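Rekeck Tabletop Starter Kit — my long-term notes
By Musa Shehu, December

I've had the Rekeck kit bolted down in my shop for long enough now that I've stopped being polite about it, so this is the updated page. Short version: I still like it, and I'd still buy the middle bundle over the other two.

It comes three ways. The Basic is $604 and gets you the perforated table panels, the fittings that go in them, one marker tag and the shape blocks. The Standard is $1,208 and adds the tool bracket, the clamp ring and the Prallel software license. The Full is $1,770 and throws in spare panels and a second bracket, and unless you've got two arms going I can't see why you'd want it. None of them includes an arm! I get an email about that pretty much every month, so please read it twice.

Setup took me an afternoon, most of it spent on the clamp ring. Tighten it a little at a time, going side to side, or the bracket ends up leaning and every reach you program after that is off by the same annoying amount. Once it's snug the straight rod tool is lovely for push and nudge work. I run it over a wooden board so I'm not dragging blocks across the holes — a hexagon will catch a corner in one of those if you give it half a chance.

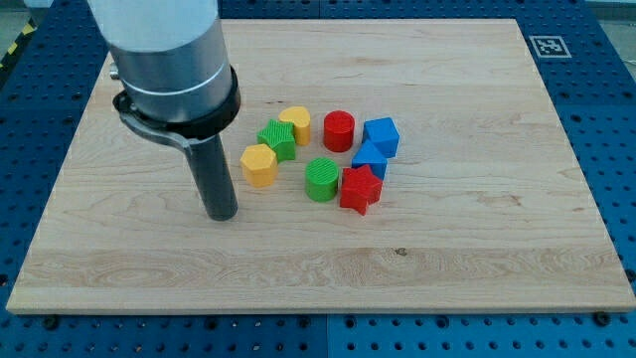
Edet wrote in to say the blocks are the weak part of the kit, that the star rocks when the tool meets it on a point, and that a set of plain cubes would have been a better use of the money. I get it, but I'm on the other side of this one. Cubes are easy. If your push routine only works on cubes you haven't learned much, and the stars and the heart are where I found most of my own bugs (the cylinders found the rest).

What I'd change: the Prallel software takes forever to find the marker after a restart, and the manual skips straight over calibration as if you were born knowing it. Keep the tag where the arm's shadow won't cross it and you'll have a better time. Support did answer me, after about 6 days, and they were nice about it.

Shipping is out of the Stustley warehouse and the panels come flat, with the screws in little labeled bags, bless them. Check the bag for the bracket before you toss the box — mine was taped up under the lid and I nearly recycled it.

Questions about bundles: use the contact form | © Musa Shehu | Back to top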